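Week 7: Drones, Loops and Very Long Pieces
Listening and Making Music, course notes
10 December 2024
By the Rustelley course tutor 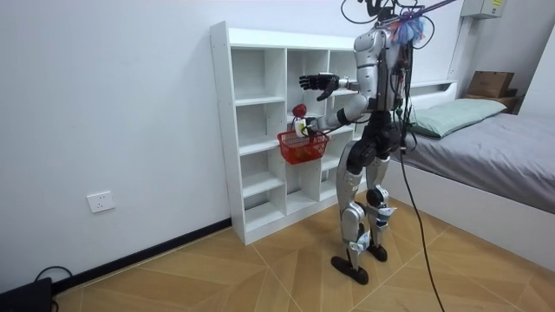 Humanoid robot at a white cubby bookshelf, holding a red plastic basket by the handle.

Last week was all about songs, with verses and choruses and everything tucked neatly into a few minutes. This week we throw the clock out the window! We're looking at music that lasts a long time, or feels as if it does, and at the handful of simple tools composers use to make it hold together. I love this topic, and I hope at least one of these pieces gets under your skin the way they got under mine.

What is a drone?

A drone is a note (or a small group of notes) that carries on underneath everything else. Bagpipes have them, the hurdy-gurdy has them, and so does the tanpura in Indian classical music. Once a drone is going, your ear treats it as home. Any other note you play gets its colour from how close or far it sits from that home note.

Try this before class. Hold down a low D on any keyboard, or find a drone track online, and hum slowly up the scale over the top. Stop on each note for a full breath. You'll notice that the A feels settled and open, while the E flat practically itches. Stay on the itchy ones! Most people rush away from them, and they're the best bit.

Loops that don't line up

A loop is just a phrase that repeats. Things get exciting when you run two loops of different lengths together. Say one is 7 beats long and the other is 2. They start together, drift out of step, and only meet again at beat 15, once 14 beats have gone by. Now make them 44 and 7. You won't hear them start together again until 308 beats have passed, and all you've written is two short phrases. It still delights me every time I set one up.

Tape composers did this with actual loops of tape strung around the studio, sometimes around mic stands or chair legs. We'll do it on the laptops in the practice room, which is less romantic but much easier to fix.

Words to know

Ostinato: a short pattern repeated over and over, usually in one part while the others change.
Phasing: two copies of the same pattern played at very slightly different speeds, so they slide apart.
Pedal point: a held note in a piece that otherwise moves through different chords. A cousin of the drone.
Decay: how a sound dies away. In slow music you hear a lot more of it.

Listening this week

Please listen to Erik Satie's Vexations, or as much of it as you can manage. It's a single page for piano with a note from the composer that seems to ask for 840 repeats, and people have been arguing about whether he meant it ever since. Half an hour is plenty for our purposes. Then listen to the opening of Wagner's Das Rheingold, which sits on one E flat chord for several minutes and somehow grows and grows. Use headphones if you can, so you catch the double basses at the very start.

The third piece is Povby, the long organ and strings recording in the course folder. It runs for 188 minutes and you are not expected to sit through the lot (though a few of last year's group did, and came in raving about it). Drop in at three different places and write a few lines on each. Has the harmony changed? Has the colour changed? Where did your attention go?

A word on tempo

Slow doesn't have to mean sleepy. A piece at 44 beats per minute leaves huge gaps, and a player has to count like mad to fill them evenly. If you set a metronome that slow, try tapping the in-between beats on your knee. Singers should plan their breaths in pencil before the first run-through. String players, same thing with bow changes, and stagger them with your neighbour so the sound never drops out.

Making task

In pairs, make a piece using one drone and two loops of different lengths. Any instruments, any software, kitchen pots if you fancy. It should last at least 7 minutes and have no big ending. Keep a rough chart of it on a single sheet of paper, with time running left to right, so that another pair could have a go at playing it.

We'll play them through the Plattner speakers in the main room. Bring your file as a WAV and leave some headroom, because those speakers are not kind to anything recorded too hot. Pairs playing live should get there early to tune.

Extra reading is the Stodel chapter on repetition, photocopied in the folder. Skip the maths section if it puts you off, but do have a look at the score samples at the back, especially the hand-drawn one.

Next week: silence, rests and room sound. Bring a pencil.

Last updated: December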